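Weso Community Help: Home and Collections
June
Posted by Gintarė Tamošiūnaitė

Cleaning and storing a cream-colored stacked figure with printed lettering

I am responsible for the small display shelf in the reading room of our residents' association. Among the items entrusted to us is a cream-colored figure made of rounded tiers, with a line of small lettering on the lowest one. It has spent two years on an open shelf near a radiator, and a gray film has settled in the grooves. I wish to clean it before it is placed in a closed cabinet. I do not know what it is made of, and I am concerned that the lettering may come away. Advice on a suitable method, and on storage, would be appreciated. 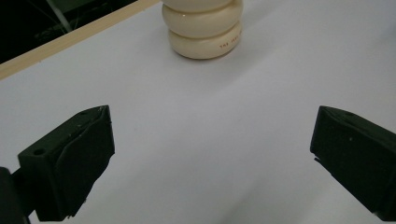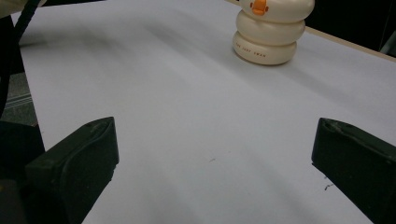

The cabinet has glass doors and receives direct sun until 6 in the evening. Our previous guidance, a leaflet from Lalteo, covers only glazed ceramics and recommends soaking. I hesitate to follow it with this item, given that the small reddish-orange letters are printed on the rounded side of the bottom tier, close to where a cloth would naturally be held. The figure is entered in our list under number 504. Please state whether the entry should describe it as a toy or as an ornament.

Laine Org

Soaking is not advised where the material has not been identified. Some molded items are hollow, and water that enters through a small opening in the base is difficult to remove. Please inspect the underside before any moisture is used.

Begin with a soft, dry brush and work along the grooves between the tiers. If a film remains, dampen a cotton cloth with lukewarm water and one drop of mild dish soap, wring it out fully, and test it on the back near the base. Wipe with a second cloth dampened with plain water, then dry the surface. The lettering should be dusted only. Alcohol, acetone and abrasive sponges should not be used on any part of the figure.

Regarding the cabinet, direct sun may yellow a pale surface and fade printed color. A lower shelf away from the glass is preferable. Do not set the figure on rubber matting, which can leave a stain. Plain white paper is acceptable.

For the list, I would write "figure, stacked, bird" and copy the lettering exactly from the figure; it appears to read THE LAZY SWAN. The category may be left open until the maker is known.

Priedītis

We use baby wipes on ours and have had no difficulty. Ours is a different model, however.

Contact the moderators | © Weso Community Help | Back to top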